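Lists | Archive | Threads | Search | Log in
Filed under: Cell upkeep > Tissue station

Hi Malsha, hi all,

Monday, May 6, 2024, Malsha Khan wrote:
> We're bringing up a Zernora cell like yours for the tissue task
> and the pull keeps failing. How do you set the box, and how
> often do you redo the table calibration? Walter says you
> had it dialed in by December.

Dialed in is very kind of Walter! We had it dialed in for the old cartons, and then the purple leafy ones came along and I started over. They give out at the bottom, and once the cardboard opens down there the tissues hang out underneath and the box stops sitting the way the pick routine expects.
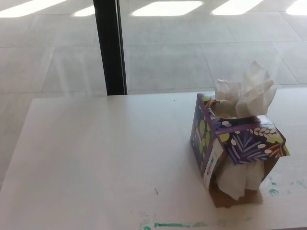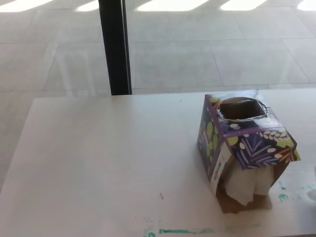
1. Box first, robot second

I check the bottom of the carton before I touch a single parameter (I lost most of a week to learning that one). If brown cardboard is showing under the print, swap the box. Tape works for a run or so, then the box leans again and your approach height is wrong.

2. Look at the slot

No tissue standing up, no pull. Ours would close on air and log a good grasp, so Prasanna added a check that stops at fault 616. Torn film around the opening also fools the depth reading, so I peel it off.

3. Table

I recalibrate every 49 runs, plus any time somebody bumps the table. Leave paint marks alone if your height map was made with them there! I scrubbed ours once and had to redo the whole map.

With all that we're at 94 good pulls out of the last hundred, and 2 of the misses were me leaving the speed at the demo setting. Send me your config and I'll compare it with ours, and tell me which gripper pads you have, the Kavora ones or the Dodix.

Ashraful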